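Classroom Kits & Software > Simulation > Secondary

Lornine Room Pack for Student Robotics Clubs

If your club has more students than robots (and whose doesn't?), the Lornine Room Pack is for you. It's a set of furnished indoor rooms for the Trolwood simulator, made so that students can write and test navigation and tidy-up code on an ordinary school laptop, then carry the same program over to the real machine when their turn comes up.

The pack grew out of an after-school club run by Mirsad Vlachou, who had 30 kids signed up and 4 working robots between them. He started building rooms at home in the evenings so the kids waiting for a robot would have something to drive. By March the waiting group was writing better code than the group with the hardware, and the rooms had started getting passed around to other schools on memory sticks. We offered to tidy them up and give them a proper home, and we're so glad he said yes!

What's in the pack

There are 54 rooms altogether: lounge rooms, bedrooms, kitchens, hallways, a couple of offices and one very long laundry that Mirsad insists on keeping. Every room comes in a plain version and a cluttered version. The plain ones are for first drives and wall following. The cluttered ones are where it gets fun, with small items set out on tables, benches and floors for the students' programs to find, sort or steer around.

Furniture can be moved, turned, recoloured or taken out altogether from the room editor. Wall and floor colours change the same way, and the lighting has its own slider. We really recommend letting students play with the colours early on. Half the vision code we see from beginners works beautifully until somebody repaints the walls, and finding that out in your own classroom is a much nicer afternoon than finding it out at a competition.

Lounge rooms are the favourites by a mile, and the small ones get the most use. An armchair is a lovely obstacle for a learner: it's big, it hides a good patch of floor, and it looks like a completely different object when you come at it from another side. Pedestal tables are the sneaky ones. A low sensor sees a thin column and some feet, and the student has to work out that there's a whole tabletop spreading out above them.

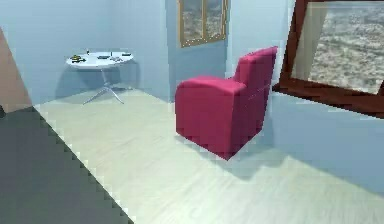

Small lounge room, cluttered version: pink armchair, round pedestal table with small items on top.

Most clubs begin with the three starter activities. In Park It, the robot has to stop facing a chosen piece of furniture without touching it. In Roll Call, it looks over a surface and reports how many separate items it can make out. Table Run is the full challenge, where the robot visits each item in an order the student picks, and the simulator keeps a log of every bump. The logs open in any spreadsheet program, so they're great for a maths tie-in as well.

Running it at school

The pack runs on fairly modest machines. There are two picture settings. Draft keeps things moving on older laptops and gives you stepped edges on furniture and softer detail on small items. Fine smooths the edges and wants a proper graphics card. Our tip is to do all the daily work in Draft and save Fine for open night. Code written in one setting runs in the other, although anything that relies on sharp edges should be checked in both.

Programs can be written in blocks or in Python, and a student can switch from one to the other halfway through a project. You can save up to 400 runs per student account before the oldest ones start dropping off, so export the good ones before the end of term.

Install once on the teacher's computer, share the room folder over the school network, and the student machines will pick it up. No internet connection is needed after that. Chromebooks aren't supported yet, sorry. We know a lot of you have asked.

The Skollance challenge

Clubs entering the Skollance tidy-up challenge will be pleased to hear that this year's practice rooms are included. They sit in their own folder and are locked, so everyone practises on the same layout, but you can copy any of them and fiddle with the copy as much as you like. Lena Żak, who coaches two of the entered teams, wrote the practice notes that come with them. They're short, friendly and pitched at the students themselves. Start with her page on turning in tight spaces!

Robots it works with

Ready-made profiles are included for the Pawlak two-wheel classroom base, with or without the lifting arm. For home-built robots, you fill in a one-page form with wheel size, body width and sensor height, and the simulator builds a simple model from that. Measure the sensor height carefully, from the floor to the centre of the sensor. It's the number people most often get wrong, and it changes what the robot sees under a table.

Licence

One licence covers a whole school or club, including students' home computers. Libraries and community centres count as clubs. Updates to the rooms are free for as long as you hold the licence, and if your students build a room they're proud of, send it in. We look at every single one, and several student rooms have gone into the current release with their names on them.

Current release: 2020-05-26. Requires Trolwood simulator, sold separately or as part of the club bundle.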